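We use cookies to remember your settings and count visits. By continuing to browse you accept this. Accept | Manage choices

Is it worth sorting a mixed junk bin, or do I just tip it into smaller boxes?

I have a big metal bin with high sloping sides that has turned into the place where everything lands. Tools, toys, kitchen odds and ends, whatever was in somebody's hand at the time. I read a post on the Skiltum blog claiming you can clear any catch-all container in 51 minutes if you buy their divider set and follow the color chart. I don't believe it. The dividers are made for square drawers and my bin gets narrower toward the bottom, so I can't see how they would even stand up.

Things I've tried: a shoebox inside the bin (gone under the pile in a week), labels on the outside (ignored), and a rule that nothing goes in after dinner (also ignored, mostly by me).

So is there a method that works for stuff that has nothing in common, or is this one of those problems people sell boxes for? Also, the metal inside is scraped up and cloudy and I'd like to know if that can be fixed or if I should leave it.

2 answers

Answer 1 (accepted)

Skip the divider set. I bought the Tradix version, which looks like the same thing with a different sticker, and in a bin with slanted walls the pieces lean over as soon as you put anything heavier than a pencil against them. They may be fine in a desk drawer. I wouldn't spend money to find out.

The color chart is worse. Sorting by color puts a blue toy brick next to a blue screwdriver, and then you're looking for a screwdriver in with the toys. Sort by the room you'd be standing in when you need the thing. That's the whole method, and it's free.

1. Get it all out and onto a table. Don't sort inside the bin. You will only move the top layer around and feel busy.

2. Pull out anything that belongs to a set. Toy blocks go back with the other blocks, and a toy or kitchen teapot goes wherever its cups live. A single piece in a junk bin is as good as lost.

3. Decide what the bin is for and put back only that. I'd say household tools you grab in a hurry, so the flashlight and the tape measure stay and everything else finds another home. Lay the flashlight along the back wall with its wrist strap where you can hook a finger through it. Mine has a strap too and I used to cut them off, which was dumb.
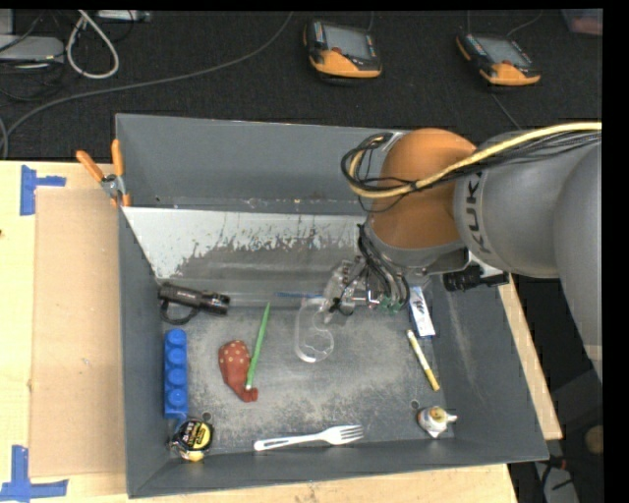
4. Check the floor of the bin for holes before small stuff goes back in. Ours has a small round one toward each front corner. Screws and beads will find them. A piece of tape on the underside does the job, or use a jar for the tiny things and forget about the holes.

5. Leave it alone for a month and see what you reached for. Whatever you never touched can go.

How long it takes depends on how much you argue with yourself at step 3. Anyone who gives you an exact number of minutes is selling something.

On the scratches: leave them. Mine has a whitish panel at the back that's scraped down to gray along the bottom edge, and the floor has scuffed patches. I tried an Erkura metal polish on one corner and got a shiny corner in a dull bin. If the worn look bothers you that much, cut a rubber mat to fit – but measure the bottom, not the top, because with slanted walls the two are very different. I found that out with scissors in my hand.

Answer 2

Disagree with most of this. Just get the Bíró stacking trays, I've had them since January and they are great. You can fit 100 things in one easy. I don't know about slanted walls, mine is a normal box. Sorting by color worked ok for my kids.

Comments on answer 2

"100 things" of what size? A hundred paper clips, sure. And if your box has straight sides then it isn't the question that was asked.

Original poster here. I went with the table and the "which room" idea and skipped all three brands. Toys are out, kitchen things are out. I still have a handful of stuff that belongs to no room at all, and I'm not convinced anybody has an answer for that – I put it in a bag and wrote "March" on it. If I haven't opened it by then it goes. Leaving the scratches for now.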